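Bridus Home Forum > Kitchen > Small Spaces
Last updated: September

Toaster oven in place of a real oven, anyone doing this full time?
Posted by zoscombe_renter, September, 7:40 am

Moving into a studio over in Zoscombe next month. No oven. Two burners and a sink, thats the kitchen. Landlord says "most people get a toaster oven." Ok but can you really live on one? I bake maybe once a week, roast veggies a lot, frozen pizza when Im tired. Counter is 40 inches total and I need some of that for chopping.

Budget is 200 bucks, could stretch a little. Don't want an air fryer pod thing. Help.

---

mudroom_pie
Did it for three years. Totally fine. Get one that fits a quarter sheet pan, measure the INSIDE not what the box says. My first one claimed 12 inch pizza and that was only true if the pizza was folded.

Buy an oven thermometer. Six bucks. Mine ran hot by nearly 40 degrees and I burned cookies for months thinking it was the recipe.

---

tallgrass88
Going to disagree. You can do it but baking is miserable. Top browns before the middle sets, every time. Cakes, forget it. I gave up and bought bread.

If baking matters to you look for a different apartment, sorry.

---

mudroom_pie
lol "look for a different apartment." In this market?

Tent it with foil for the last half and drop the rack one slot. Banana bread comes out great. Cakes too if you go smaller, 6 inch pans.

---

zoscombe_renter
Not changing apartments, lease is signed. Rent is 1598 with water included and I felt lucky to get that.

Foil tip is good, thanks. What about heat? Cabinet would be right over it.

---

quiet_kettle
Dont put it under a cabinet. Read the manual for clearance, they all want different amounts. I keep mine on its own little table by the window and eat off the same table. Toaster oven on one end, plate and mug and bowl on the other. Works ok. You do learn to keep plastic stuff well away from it when its on.
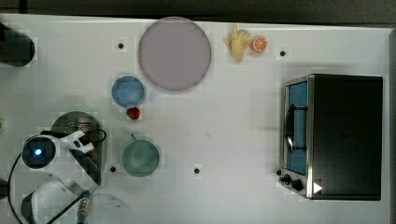 tallgrass88 came back with: a separate table is fine if you have the floor space, but in a studio that's where your desk goes, or your bed. Hang a shelf and get the dishes up off the counter instead. Then the oven gets the end spot with nothing above it and you keep your chopping area.

---

quiet_kettle
Shelf is fair. I rent and cant drill though. Check the lease first.

Also own fewer dishes. I mean it. One plate, one bowl, one mug per person plus a spare set. I had twelve mugs in a studio, why.

---

Sumampouw_sue
Twelve mugs is normal and I wont be shamed.

Real question for OP, whats the wiring like? Old buildings around here, the kitchen is one circuit. Mine trips if the toaster oven and the kettle are on together. Every morning for a week before I figured it out. Don't use a power strip or extension cord with it either, straight in the wall.

---

zoscombe_renter
Ooh good one. Building is old. There's two outlets on the counter side, no idea if they're the same circuit. Will ask.

---

mudroom_pie
Plug a lamp in each one and flip breakers. Takes five min, faster than waiting on a landlord.

---

panlid
anyone have the Prirnari one? Saw it on sale, looks big enough for a chicken

---

Sumampouw_sue
My sister has the Prirnari. Chicken fits if its a small one, but it touches the top and smokes. She cuts the backbone out and flattens it now. Convection fan is loud. Crumb tray slides out the front which I like, mine you have to go in from behind.

---

tallgrass88
Loud fan would drive me nuts in one room. You're sleeping ten feet from it.

---

panlid
who's roasting chicken while they sleep

---

tallgrass88
Shift workers. My roommate did at 2 am. Lasagna too.

---

quiet_kettle
For veggies, don't crowd the tray. Do two rounds. First batch goes in a bowl with a lid while the second one's in. Frozen pizza, get the small ones or cut a big one in half and freeze the rest.

Dials over buttons if you have a choice. Touch panel on my old one died in a year and the oven was otherwise fine. Knobs just keep going.

---

zoscombe_renter
Ok leaning toward: knobs, quarter sheet size, convection if the fan isnt terrible, thermometer. End of the counter, nothing above. Giving away mugs (some).

Anything under 200 that fits all that? Or should I look at used

---

mudroom_pie
Used is fine, check the door closes tight and the rack isn't warped. Paid 25 for my second one and its still going. Smell it before you buy it. Really. Old grease never comes out.

---

tallgrass88
I'd go new. But I'd also have kept looking for an apartment so

---

Log in to reply
Contact the moderators | Copyright Bridus Home Forum | Back to top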